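Fruit on the table, again

Quick one tonight, it's gone ten and I have work in the morning. But I said I would write something every week in July and so far I've done one. So. Fruit.

We are drowning in it. Thursday is market day in Relside and I went with a list (onions, bread, a lightbulb) and came home with two bags of fruit and no lightbulb. The hallway is still dark. The man on the corner stall was packing up and doing everything cheap and I have no willpower when somebody says "take the lot". So I took the lot.

Then Obadia Nyanda came by with a carrier bag from his mother's garden. More tomatoes. You don't say no to Obadia's mother.

Anyway my kitchen is small, the fridge is smaller, and tomatoes go mealy in the fridge, I will die on that hill. So it all went out on the table, on the plaid cloth. Tomatoes every color, mandarins in between, the lemons in the cream bowl. Looked quite pretty for a heap.

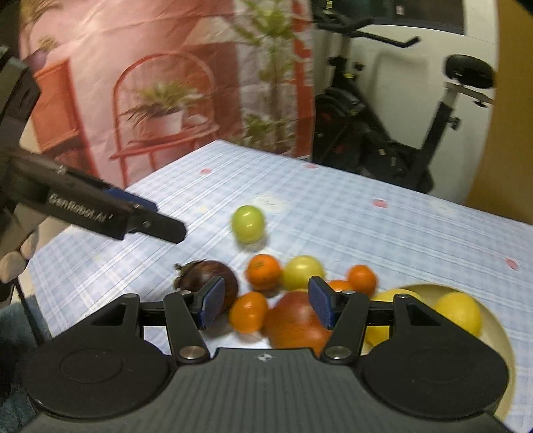 What I'm doing with it all

The big reddish-brown tomato gets eaten first. Salt, bread, done. I've been looking at it since breakfast.

The green one and the yellow-green one can sit. I used to put them on the windowsill but ours gets too hot in the afternoon and last year I basically cooked three of them. Table is better. Out of the sun, turn them over when you remember. If they're still hard by next week I'll slice and fry them in cornmeal, which is how Bakari Rashidi does it, and his are better than mine but he won't tell me what's in the cornmeal. Paprika? I've tried paprika. It isn't just paprika.

Small orange ones: sauce. Or into my mouth on the way past, more likely.

Lemons. I always buy lemons and never have a plan for them. Half of one goes in tea and the other half dries out on a saucer. This time I'm going to do the salt jar thing, the preserved ones. Said that last time too.

Mandarins don't need a plan. They're gone by the weekend whatever I do.

Oh and apples. The red one with the yellow streaks is the kind I like, I don't know the name, the stall had no sign up. I asked and he said "red". Thanks. Should really be kept away from the tomatoes if you want the tomatoes to slow down, apples hurry everything along. I don't want them to slow down so they can all be neighbors.

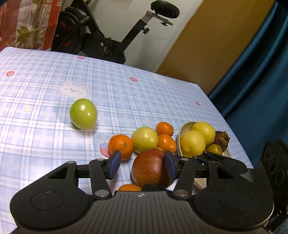
Page last changed: Thursday, 9:15 pm

A few of you asked about the cloth last time it was in a post. It's from the discount place on Owino Street, blue plaid with a bunny face on it and little strawberries. Yes it's meant for a kid's room probably. I don't care, it washes well and it cheers me up at six in the morning. They had a yellow one as well that I keep thinking about. Tomato juice comes out if you get to it fast, cold water first then soap. Don't use hot, I set a stain in my old white one forever that way and it's a paint rag now.

Sauce, since somebody will ask: I don't have a recipe. Halve the tomatoes, oil, a whole head of garlic cut across the middle, salt, low oven until they slump. Then squeeze the garlic out and mash the whole lot with a fork. No blender, I hate washing the blender. Freezes fine in old yogurt pots. Label them!! I had a pot of what I thought was sauce in March and it was stewed plums. On pasta. We ate it.

If anybody near Drallatby wants tomatoes, come and get some, I mean it. Bring a bag, I've run out, they're all at the bottom of the stairs with the recyling where I can't see them becuase of the lightbulb.

Next week: the lemon jar, if it happens. Or the fried green ones if Bakari cracks.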